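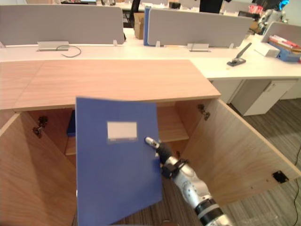 蓝色文件夹与打开的柜子

大家好,我是格拉谢拉(Graciela Medina),Trekbridge 的创始人之一。同事催了我好几次,说网站上那段“关于我们”还是开业那年写的,里面提到的办公室我们早就搬走了,电话也少了一位。所以趁着七月稍微清闲一点,我坐下来重新写一遍。写得有点长,你要是只想知道我们收不收简历,直接翻到最后就行。

Trekbridge 做的事情说起来很简单:帮护士、康复治疗师、检验技师这些医疗行业的人找工作,也帮医院、诊所和护理院找人。我们不做医生的招聘,经常有人问,干脆先写在前面。医生那一块有专门的机构,流程和我们差得很远,我们试过一次,做得不好,就老老实实退回来了。

我自己以前是护士,在内科病房上了好多年夜班。后来想换到社区诊所去,投了一堆简历,接到的电话十个有八个在问我愿不愿意去做销售。有一家中介给我推了一个“社区岗位”,我请了半天假去面试,到了才知道是在商场里给人量血压、顺便推荐保健品。那天回家的地铁上我就在想,打电话给我的那位小姑娘,大概根本不知道社区护士每天在干什么。这也不怪她,没人给她讲过。

当时跟我同病房搭班的康复师伊弗·莫里斯(Ifor Morris)也在找工作,遭遇差不多。我们俩下了夜班坐在医院对面吃馄饨,越说越来气,说着说着就变成了“要不我们自己来”。他到现在还坚持说这句话是他先讲的,我不同意,这事儿没有定论。

最开始公司就两个人,一张桌子,两部手机,客户只有一家护理院。那家护理院的院长我们到今天还每年去看她,她当时急着要一位能上周末班的康复师,伊弗想了想,自己先去顶了三个月,边上班边替她找人。这种做法现在当然不行了,可那三个月让我们弄明白了很多东西:排班表上写着“弹性”到底是什么意思,交接班的时候谁会留下来,食堂几点就没菜了。候选人真正想问的往往就是这些。

现在我们一共5个顾问,每一位都在医疗机构里上过班。这是我们招人唯一不松口的一条。简单介绍一下吧:

伊弗管康复和护理院这条线,物理治疗、作业治疗、言语治疗都找他。他说话慢,电话常常一打就是一个小时,请多担待。

长野树(Itsuki Nagano)以前在检验科,负责检验、影像和药剂方面的岗位。他对资质文件特别仔细,执业证哪天到期、继续教育学分够不够,他比你自己还清楚。有候选人跟我抱怨过他烦,半年后又专门写信来谢他(信我还留着)。

巴尔塔萨·奥利瓦雷斯(Baltasar Olivares)跑医院客户,急诊和重症的护理岗位基本都经过他的手。他做过急诊护士长,医院那边说“工作强度适中”的时候,他会接着问一晚上收几个病人,一个护士看几张床。问不到答案的岗位他不接。

本吉·马拉巴南(Benjie Malabanan)负责外地来的候选人,搬家、租房、证书转注册,全归他。他自己就是带着两个箱子从外地过来的,头一个月住的地方热水器是坏的,所以他对帮人看房这件事格外上心。

我呢,管社区诊所和学校保健室的岗位,还有公司里所有没人管的事。

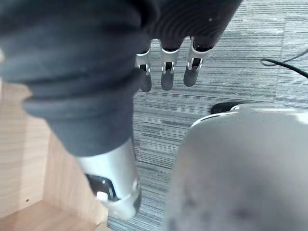
说说我们怎么做事。你把简历发过来以后,我们会约一次通话,一般四十分钟左右,晚上和周末都可以,因为我们知道你白天接不了电话。通话里不考你专业知识,那是医院的事。我们想听的是你现在那份工作哪里让你待不下去,哪里你其实舍不得走。很多人聊到一半会发现自己并不想换行业,只是想换个班次。碰到这种情况,我们会建议你先跟现在的护士长谈一谈。真的,每年都有人聊完之后就留在原单位了,我们一分钱没赚到,也挺好的。

如果你确定要动,我们一次最多给你推2个岗位,看完再推下一批。有些同行喜欢一口气发十几个,看着很热闹,可你下了夜班哪有精力一个一个看呢?每个岗位我们都会写清楚基本工资、夜班补贴、床护比、试用期多久、上一个人为什么走。最后这一条,医院一开始都不太愿意讲,巴尔塔萨磨了好久才磨下来的。

没有你点头,简历不会发给任何一家单位。这句话我想说两遍:没有你点头,不会发。我们见过有人的简历被中介到处乱投,结果投到了自己科主任手里,后面那几个星期有多难熬你可以想象。

候选人不用付任何费用,以前不收,以后也不收。我们的收入来自用人单位,入职满三个月之后才结清尾款。要是人在三个月内走了,我们重新找,不另外收钱。所以你看,硬把一个不合适的人塞过去,对我们一点好处都没有。

到目前为止,经我们手入职的大约有400人,长期合作的单位里有综合医院、专科门诊,也有那种只有一层楼的小护理院。我个人很偏爱小护理院的岗位,节奏慢,同事关系近,待遇没有大家以为的那么差。你要是从来没考虑过,通话的时候可以问问我,我会讲个没完。

再讲讲搞砸过的事,不然这一页也太像广告了。有一年我们接了一家新开的门诊,一下子要很多人,我们被数字冲昏了头,没去现场看就开始推荐。结果门诊的开业时间一拖再拖,好几位已经辞了职的候选人就那么悬着。我们拿自己的钱给他们补了一个月的生活费,又一个个帮他们重新找到了地方,可那份亏欠感到现在还在。从那以后定了规矩:没去过的单位,不发岗位。地方再远也得有人跑一趟,通常是本吉,他喜欢坐长途车。

除了招聘,我们还办一个小小的课程,叫 Fimeo。一开始是给准备复工的护士开的,很多人生了孩子、照顾老人,离开病房几年,想回来又怕跟不上。课程里有电子病历的操作练习、用药核对、模拟面试,还有一节课专门教怎么解释简历上的空档期。到现在已经有230位学员上完了全部课程。我最喜欢结业那天,大家会把手机里孩子的照片翻出来互相看,哈哈,场面很吵。课程每季度开一期,周五晚上上课,学费只收教材钱。

课程的线上部分用的是 Zollen 的平台,当初选它纯粹是因为在手机上打得开,学员大多是哄完孩子睡觉以后躺在床上看的。搬家那会儿,办公室楼下的 Qin 茶馆借给我们一间包间,整整一期的课都是在那里上的,老板娘还旁听了两节急救。现在我们有自己的教室了,可每期的最后一次聚会还是回茶馆去办。

常有人问我们将来会不会做大,会不会开到别的城市。伊弗和我谈过很多次,目前的想法是先不开。顾问一多,就很难保证每个人都在病房里待过,而我们当初出来做这件事,不就是受够了电话那头听不懂我们在说什么嘛。要是哪天真遇到合适的伙伴,再说。

我们自己偶尔也招人。如果你在临床上干过几年,耐得住性子听人讲话,对写表格没有生理上的抗拒,欢迎来聊聊。上一轮招人的时候,我们让应聘者来办公室待一个下午,跟着接电话,跟着吃下午茶,觉得合得来再往下谈。以后大概还会这么办。

联系我们:发邮件或者在网站上留言都行,工作日早上九点到晚上八点有人接电话,周六只有上午。留言的时候麻烦写一下你的专业和目前的班次,方便我们挑一个你醒着的时间打过去。找工作的朋友请附上简历,格式随意,手写拍照的我们也收过。用人单位请直接写明岗位和床护比,不然巴尔塔萨还得再打电话问你一遍。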